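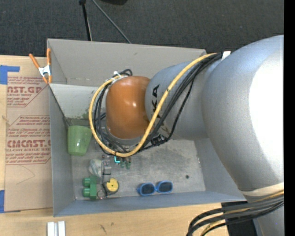

What Does a Transformer Do?

A transformer is a device that changes the voltage of an electricity supply. It has no engine, no fuel and, in its simplest form, no moving parts. There are transformers in phone chargers, in doorbells, in the green or grey boxes at the end of some streets, and in the fenced areas called substations.

To understand a transformer you need to know three words first.

Three words

Current is the flow of electric charge through a wire. It is measured in amperes, usually shortened to amps, and written with the letter A.

Voltage is the push that makes the current flow. It is measured in volts, written V. A small torch battery gives 1.5 V. A socket in a British house gives 230 V, enough to kill a person, so you must never put anything into a socket that is not a plug.

Power is how quickly electrical energy is being delivered. It is measured in watts, written W. For a simple thing like a heater you can find the power by multiplying the voltage by the current. A heater working at 230 V with a current of 10 A has a power of 2,300 W.

It follows that the same power can be delivered in different ways. You can use a high voltage and a small current, or a low voltage and a large current. If the two numbers multiply to give the same answer, the power is the same.

Why not use one voltage for everything?

Electricity often has to travel a long way from the power station to your house. The wires it travels along are made of metal. Metal is a good conductor but not a perfect one, and it resists the current a little. When a current flows through a wire, some of the energy turns into heat, and that heat is lost to the air.

The amount lost depends on the current, and it depends on it in a particular way. If you double the current, the loss does not double. It becomes four times as large. If you make the current ten times larger, the loss becomes one hundred times as large. Engineers say that the loss goes up with the square of the current. To square a number, you multiply it by itself.

Suppose a village called Dronden needs 400,000 W of power for its houses. Here are two ways to send it.

At 400 V, the current would have to be 1,000 A, because 400 times 1,000 is 400,000. A current of that size would need very thick, heavy cables, and a great deal of energy would be lost as heat on the way.

At 40,000 V, the current would be only 10 A. That is one hundred times smaller. In the same wire, the loss would be ten thousand times smaller.

The biggest power lines in Great Britain work at 400 kV. The small k stands for kilo and means one thousand, so this is 400,000 V. Such a voltage could not safely be brought into a house. It has to be reduced, in several steps, and each step is done by a transformer.

What is inside

A basic transformer has three parts: two coils of wire and a core.

A coil is a long piece of wire wound round and round. Each time the wire goes round once is called a turn. The wire is covered with a thin layer of varnish or another material that does not conduct, so that the current must follow the wire all the way round and cannot take a short cut from one turn to the next.

The first coil is called the primary. It is connected to the supply. The second coil is called the secondary. It is connected to whatever needs the electricity.

The core is a ring or frame made of iron or a special kind of steel. Both coils are wound on it. In most transformers the two coils do not touch each other electrically at all. No current passes from one wire into the other wire. This is the part that many people find hard to believe, and the next section explains how it is possible.

How it works

When a current flows in a wire, it makes a magnetic field around the wire. You can test this with a battery, a length of wire and a compass. Hold the wire above the compass, connect it to the battery for one second, and the needle will move. (Do not leave the wire connected. It will get hot and the battery will run down.)

If you wind the wire into a coil, the fields of all the turns add together and the magnetism is stronger. If you put iron in the middle, it is stronger again.

The opposite effect also exists. If the magnetic field passing through a coil changes, a voltage appears in the coil. This is called electromagnetic induction. It was studied in 1831 by Michael Faraday, who wound two coils on an iron ring and noticed that a needle connected to the second coil moved when he switched the first coil on or off. While the current in the first coil stayed steady, the needle did not move.

The important word is changes. A steady field does nothing. The field must grow, shrink or reverse.

For this reason an ordinary transformer needs alternating current, or AC. The current from a battery always flows in the same direction and is called direct current, or DC. The current from a wall socket flows one way, then the other way, then the first way again, and it completes this pattern 50 times every second. The magnetic field in the core follows the current. It is never steady for long, so there is always a voltage in the secondary coil.

The steps, in order:

1. Alternating current flows in the primary coil.
2. It makes a changing magnetic field.
3. The core carries the field through the secondary coil.
4. The changing field produces an alternating voltage in the secondary coil.

The rule of turns

The voltage that comes out depends on the number of turns on each coil. The rule is a simple one. Divide the turns on the secondary by the turns on the primary, and then multiply by the voltage going in.

Take a primary with 400 turns, connected to 230 V. If the secondary has 200 turns, the answer is 115 V. If it has 52 turns, the answer is 29.9 V. If it has 800 turns, the answer is 460 V.

When the voltage coming out is lower than the voltage going in, it is a step-down transformer. When it is higher, it is a step-up transformer. Power stations use step-up transformers to feed the long lines. Substations near towns use step-down transformers.

A step-up transformer does not make extra energy. If the voltage is doubled, the largest current you can draw is halved, and the power coming out is no greater than the power going in. It is in fact a little less. A large transformer is very efficient and loses only a small part of the energy. Small ones are usually worse.

Where the lost energy goes

Some energy heats the wire of the coils, in the same way that it heats a power line.

Some energy heats the core. Iron conducts electricity, so the changing field produces small currents inside the core itself. These are called eddy currents, and they swirl round like water in a stream. To reduce them, the core is built from many thin sheets, each with a coating that does not conduct. The currents cannot cross from sheet to sheet – they are kept small.

A very small amount becomes sound. The steel of the core stretches and shrinks by a tiny distance as the field changes. It does this twice in each cycle, which gives 100 times a second in Britain, and the result is a low hum. If you have walked past a substation you may have heard it.

Large transformers are often filled with oil. The oil carries heat from the coils to metal fins on the outside, where the air takes it away. It also helps to stop sparks jumping between parts at different voltages.

What about phone chargers?

Old chargers were heavy because they contained a transformer working at 50 cycles per second, and this needed a large piece of iron. A modern charger first turns the AC into DC, then uses an electronic switch to turn it on and off many thousands of times a second. At this speed a much smaller transformer can do the same job. Other parts then turn the output back into the smooth DC that the phone needs.

Safety

Never climb a substation fence, even to fetch a ball. At high voltages electricity can jump through the air, so a person can be hurt without touching anything. If something of yours has gone over the fence, tell an adult, who can telephone the number on the sign. Do not fly a kite near power lines, and do not take a charger apart. Some of the parts inside can hold a charge after it has been unplugged.

Words to remember

Primary – the coil connected to the supply
Secondary – the coil that gives the output
Core – the iron or steel that carries the magnetic field
Induction – making a voltage by changing a magnetic field
Turn – one loop of wire round the core

Written by Mireille Moussa for Wustero. Last checked November 26, 2024.

Comments (4)

Kenta Hirose
My class wound a transformer with 35 turns on one side and 70 on the other. We put 2 V AC in from the school power pack and got 3.6 V out. Should it be 4?

Mireille Moussa
4 V is what the rule gives for a perfect transformer. With so few turns, part of the field misses the second coil and the wire uses up some voltage too. Check that the two halves of the core are pressed tightly together and measure again.

Dima Hakim
Is the hum a different note in countries with 60 cycles? My cousin says the one by her flat is higher.

Maksym Kovalchuk
Yes, 120 times a second there, so a bit higher. Could you do one on fuses next please, my daughter has been asking.

Contact Wustero | © Wustero 2024 | Back to top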